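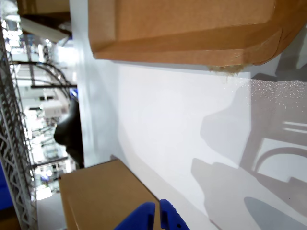

A reader in Radmont wrote in after my last post to say that walking to work did nothing for her blood pressure, and that it only came down when she cut back on salt. Fair enough. I never meant to suggest that walking was the whole answer, and I should have said more about food.

My own readings were creeping up for two years before I did anything. The practice nurse at Kurness lent me a monitor and asked for a week of numbers, morning and evening, sitting down with both feet on the floor. I had been taking mine standing in the kitchen straight after coffee, so the old ones went in the bin.

After that I started reading labels. A tin of soup I had eaten for years turned out to be one of the saltiest things in the cupboard. I now make a pot on Sundays with lentils and whatever is left over.

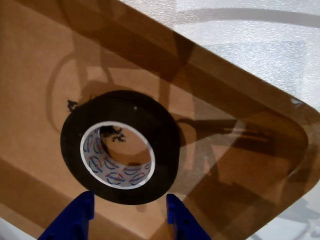
Bread was harder to change. I eat a lot of it, and the loaf I like from the bakery in Marar has no label at all. I asked, and they told me the salt was the same as it had always been, so I have gone down to two slices a day and have porridge in the morning.

I still walk. It is 358 steps from my door to the bus stop, and I now go past it to the next one unless it is raining hard. I sleep better on those days, whatever it does for the numbers.

My next check is in June. I will post the readings then, good or bad.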